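### 3.2 Material und Vorgehen (Fassung vom Mo 23. Dezember, noch nicht gegengelesen)

Grundlage sind Haushaltstagebücher aus Limbridge und Foley, dazu Leitfadeninterviews. Erhebung ab September, 23 Haushalte, davon 6 mit Kindern unter drei Jahren. Tagebücher handschriftlich, später transkribiert. Kodierung in Clarix, zwei Durchgänge, Abgleich strittiger Stellen mündlich. Übereinstimmung zwischen den Kodierenden wird in 3.4 berichtet.

Ausgangsfrage wie in Kap. 1: Wann gilt eine Wäschearbeit im Haushalt als abgeschlossen? Die ältere Zeitbudgetforschung setzt den Endpunkt meist beim Abnehmen von der Leine oder beim Bügeln. Was danach kommt – Zusammenlegen, Sortieren, Wegräumen – verschwindet dort in Sammelkategorien ("sonstige Hausarbeit"). Für unser Material taugt das nicht. In den Tagebüchern ist gerade der letzte Schritt der umstrittene. Wer faltet, hat aus eigener Sicht gewaschen; wer einräumt, auch.

Lynch (Finbarr Lynch, unveröff. Manuskript) hat dafür den Begriff der *Restarbeit* vorgeschlagen. Wir übernehmen ihn mit einer Einschränkung. Restarbeit klingt nach Kleinkram, die Einträge sprechen dagegen. Mehrere Befragte beschreiben den vollen Korb auf dem Sessel als das eigentliche Problem der Woche, nicht die Maschine. Ein Eintrag aus Foley, Mittwochabend: "Alles sauber, nichts fertig."

Zur Form des Zusammenlegens. Zwei Grundtypen, Falten und Rollen, dazu Mischformen. Gerollt werden fast nur Handtücher, Waschlappen und Kindersachen. Begründet wird es selten mit Platz, öfter mit Übersicht: jedes Stück einzeln greifbar, kein Stapel, der beim Herausziehen kippt. Auffällig auch, dass die Rollform in den Interviews regelmässig einer bestimmten Person zugeschrieben wird ("so hat das meine Mutter gemacht"), das Falten dagegen nie. Falten gilt als normal, Rollen als gelernt.

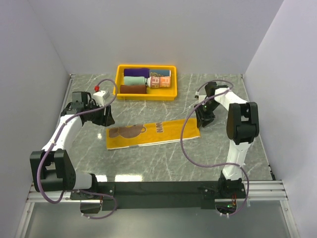 **Abb. 2:** Gerollte Handtücher in gelber Kunststoffschale, davor ein flach ausgelegtes Tuch mit Bärenmotiv.

Für die Kodierung folgt daraus: Form und Ablageort getrennt erfassen. Im ersten Durchgang war das noch ein gemeinsamer Code, was zu Doppelungen geführt hat. Ab dem zweiten Durchgang drei Felder – Form, Ort, ausführende Person. Leere Felder bleiben leer, es wird nichts aus dem Kontext ergänzt. Tagebuchstellen ohne erkennbare Person ("wurde weggeräumt") laufen als eigene Gruppe. Die ist grösser als erwartet und wird in 4.3 gesondert behandelt; das Passiv ist hier ja selbst schon ein Befund.

Insgesamt bis zu 2.000 kodierte Stellen, je nachdem ob Mehrfachnennungen innerhalb eines Eintrags zusammengezogen werden. Wir rechnen durchgehend mit der zusammengezogenen Variante. Ausnahme Tabelle 4, dort einzeln, siehe Fußnote.

Einschränkungen. Erstens Selbstauskunft, mit allem was dazugehört. Brendan Ó Dubhghaill hat in der Diskussion unseres Vortrags in Urik darauf hingewiesen, dass Tagebücher das Ordnen selbst verändern: wer abends aufschreiben muss, räumt vorher auf. Dem ist schwer zu widersprechen. Ein Teil der Einträge der ersten Woche liest sich tatsächlich anders als der Rest, sauberer, vollständiger, fast schon für Besuch geschrieben. Wir haben die erste Woche deshalb drin gelassen aber getrennt ausgewiesen.

Zweitens die Auswahl. Limbridge ist überwiegend Mietwohnung, Foley überwiegend Eigenheim mit Keller. Wo ein eigener Waschraum vorhanden ist, bleibt Wäsche länger liegen und wird seltner zum Streitpunkt. Ob das am Raum liegt oder am Einkommen, lässt sich mit dem vorliegenden Material nicht trennen. Vergleiche zwischen den Orten daher nur beschreibend, keine Tests.

Drittens fehlen Haushalte, die ausser Haus waschen lassen. Waschsalon ist zweimal vertreten, beide Limbridge, beide Einpersonenhaushalte. Für eine eigene Auswertung zu wenig, die Stellen gehen aber in 4.1 mit ein.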